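동네 가게의 영업시간은 누가 정하는가

우리 동네에서 밤 열 시 이후에 문을 여는 곳은 이제 두 군데뿐이다. 몇 해 전까지는 분식집도, 문구점도, 세탁소도 저녁 늦게까지 불을 켜 두었다. 지금은 여섯 시가 지나면 셔터가 하나둘 내려간다. 나는 이 변화를 나쁘게만 보지 않는다. 다만 늦게 퇴근하는 사람이 생활을 꾸릴 방법은 따로 따져 볼 문제라고 생각한다.
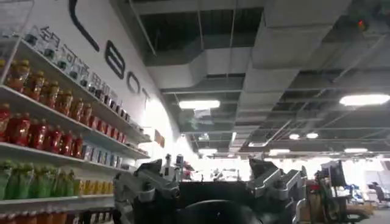 글 그루다사크

심야 영업을 되살리자는 주장에는 늘 같은 반론이 붙는다. 손님이 없다는 것이다. 틀린 말은 아니다. 자정에 양말을 사러 나오는 사람은 드물다. 하지만 손님이 없어서 닫는 것과 닫으니까 손님이 없는 것은 구별하기 어렵다. 우리 골목의 반찬가게 히르닉은 지난 1월 폐점 시간을 두 시간 늦췄다. 첫 달 매출은 그대로였고 전기요금만 늘었다. 봄이 되자 퇴근길 손님이 붙기 시작했는데, 주인이 혼자 버티기 힘들다며 결국 원래 시간으로 돌아갔다.

이 사례에서 내가 읽는 것은 수요의 크기보다 비용을 누가 지느냐다. 가게 한 곳이 혼자 늦게까지 여는 비용은 전부 그 가게의 몫이다. 골목이 밝아지고 밤길이 덜 무서워지는 이득은 옆집과 주민이 나눠 갖는다. 지자체가 가로등에 예산을 쓰는 것과 같은 논리로, 늦게 여는 가게의 공과금 일부를 보조하는 일도 검토할 만하다.

물론 모든 업종이 대상일 필요는 없다. 약국, 식료품점, 빨래방처럼 낮에 이용하지 못하면 곤란해지는 곳부터 정하면 된다. 골목에서 점포 50곳을 꼽는다면 그중 6곳 정도만 돌아가며 열어도 사정은 꽤 달라진다. 순번은 상인들이 분기마다 짜고, 표는 버스 정류장에 붙인다. 앱을 새로 만들자는 의견도 있으나 나는 반대한다. 종이 한 장으로 되는 일에 관리비가 드는 물건을 들일 이유가 없다.

노동 문제도 빼놓을 수 없다. 누군가의 편한 밤은 다른 누군가의 근무 시간이다. 순번제의 장점은 한 사람이 매일 늦게까지 남지 않아도 된다는 데 있다. 보조금을 받으려면 야간 수당 지급 내역을 제출하게 해야 한다. 내역을 내지 못하는 가게는 순번에서 빠지면 그만이다. 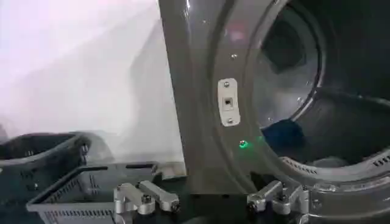

순번제를 하면 일찍 닫고 싶은 가게도 의무로 참여해야 하는가?

신청한 가게만 참여한다. 신청하지 않은 가게는 지금처럼 원하는 시간에 닫으면 되고, 그에 따른 불이익도 두지 않는다.

남는 것은 돈이다. 나는 가구당 한 해 3,000원 수준의 부담이라면 주민 동의를 구해 볼 수 있다고 본다. 동의를 얻지 못하면 시행하지 않으면 된다. 우선 한 골목에서 한 분기만 해 보고, 이용 기록을 공개한 뒤에 다음 분기를 정하자.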